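Sterkia to Hand Evening Table Reset at Pladthorpe Office to Robots; Jobs and Hours Stay the Same

TUNDHOLM, December 13, 2018 - Office services company Sterkia will begin using robots for part of the evening reset at its Pladthorpe office. The work covers the shared tables in the reading area, where mice, pads and books are put back in their places after the day's last users leave. It has been done by hand by the facilities team since the office opened. 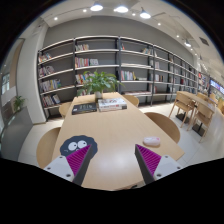 Sterkia Press Office

The robots will be supplied by Manninen, which has worked with Sterkia on the project since October. Before any machine is put to work, the facilities team is showing how the job is done, using hand-held grippers at the same tables. The team's target is 1,000 recorded resets. Manninen will use the recordings to train the robots.

The Pladthorpe office has 184 employees. No positions will be cut as a result of the change, and no one's contracted hours will go down. Employees on the evening shift will spend the freed time on repairs, meeting room bookings and deliveries, which now often wait until the next morning. Staff who take part in the recording work do so during paid hours and may return to their usual duties at any time.

Sterkia asked the evening shift what they wanted from the project before signing with Manninen. The most common request was for less bending and reaching across the long tables. The second was that the robots should not run while people are still seated. Both points were written into the agreement.

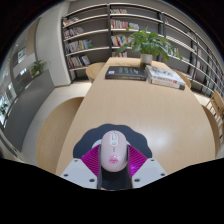
Training for the facilities team takes one shift. Employees learn how to close the fingers on an item without pushing it away, how to lift it and where to set it down. Small rounded things take the most practice. A computer mouse, such as the pale pink one used at Pladthorpe, has to be gripped by its sides and put back by its pad. Books come later in the course, first lying flat and then in stacks.

The robots will start on one table and will be supervised by a member of the evening shift, who can stop them with a single button. Shelving books, watering plants and cleaning the tabletops will stay with staff. Sterkia will review the results with employees before deciding on further tables.

About Sterkia
Sterkia runs shared offices and reading rooms for business customers. Its head office is in Tundholm.

Press inquiries: Sterkia Press Office, Tundholm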